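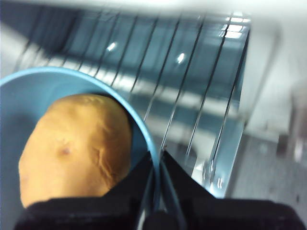
The bus from Waltunby let them off at the wrong gate, so Lanying Zheng had to run the last stretch with her grandmother's scarf flapping behind her and her grandmother well behind that.

"Go on, go on!" called Blažena Jelínek, who was 72 and had no plans to run for any robot. "Save me a spot by the food!"

The open day at Vlček had been on Lanying's mind since March. She had read every page about the kitchen lab (twice, on the bus, out loud) and knew that the arms worked in pairs and that the team had logged 672 tries at the potato job alone. A potato! She loved that. Other places showed off their robots dancing, and these people wanted to get dinner in the oven.

She squeezed in next to a boy eating crackers. A tall woman with a Wendeck badge was already talking, quick and happy, the way people talk when they've been up half the night fixing something.

"It looks for the bowl first," she said. "Then the potato. Every potato is a new shape, so it has to think a little each time. Watch the tips!"

Lanying watched the tips. She forgot about the crackers, and the bus, and her wet shoes. 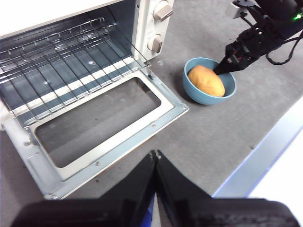
The potato in its blue bowl, with the oven door down.

"Is it going to season that?" said a voice at her shoulder. Blažena had made it after all, pink in the face, with a paper cup of coffee from somewhere.

"Grandma, shh."

"I only ask. I've baked potatoes for fifty years. You poke them with a fork first or they burst." She leaned in. The arm shifted a tiny bit, and stopped, and shifted again, and Blažena's coffee tilted slowly in her hand. "Oh, but look how careful it is! Your grandfather never picked up anything like that."

The woman with the badge laughed so hard she had to start her sentence over. Then she asked if they would like to stay for the 11 o'clock run and choose the next potato themselves, and Blažena was already pulling off her gloves.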